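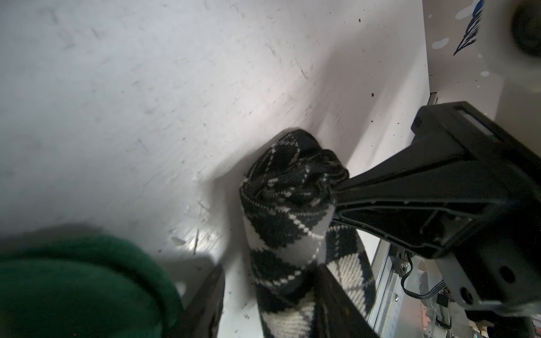
Reading time: 2 min

Minutes, Textile Sorting and Storage Working Group
Nurnesell site, Brastosville
30 March 2023

1. Minutes of the February meeting
Approved with one correction. Under item 4, "bin liner" should read "bin lid."

2. Patterned knitwear
The group reviewed the handling of black-and-white knits, using the diamond-pattern piece as the reference case. The item resembles a sock or a scarf; the current intake sheet has no line for pieces that cannot be assigned while bunched. Agreed: bunched knits are logged as "knit, tubular, unassigned" and reclassified after they are laid flat.

It was noted that a twisted or gathered end hides part of the pattern. Pattern matching is to be done on the extended length only. Where a fold shows the diamonds at a larger size than the rest, the sorter should not record it as a second item until the piece has been opened out.

3. White surfaces
Scratch marks, faint streaks and dark specks are visible on the white sorting surface. Two options were discussed: replacement of the panels, or cleaning followed by a matte film. The Mulcahy quote for replacement is 883 dollars, delivery excluded. No quote has been received for the film. Decision deferred.

In the meantime the surfaces are to be wiped at the start of each shift, inside corners included. Specks that do not come off are to be marked on the surface plan so they are not taken for lint from dark fabrics.

4. Storage bins
Bin 33 is reassigned from towels to unassigned knits. Limit per bin stays at 100 pieces. Labels to be reprinted in the larger type.

5. Inventory software
The Odeo export still drops the second color when an item has two. Black-and-white pieces therefore appear as black. Until this is corrected, both colors go in the notes field.

6. Actions
Intake: amend sheet per item 2.
Facilities: obtain film quote; confirm delivery charge with Mulcahy.
Records: reprint labels; report export fault.

7. Other business
None. Meeting closed.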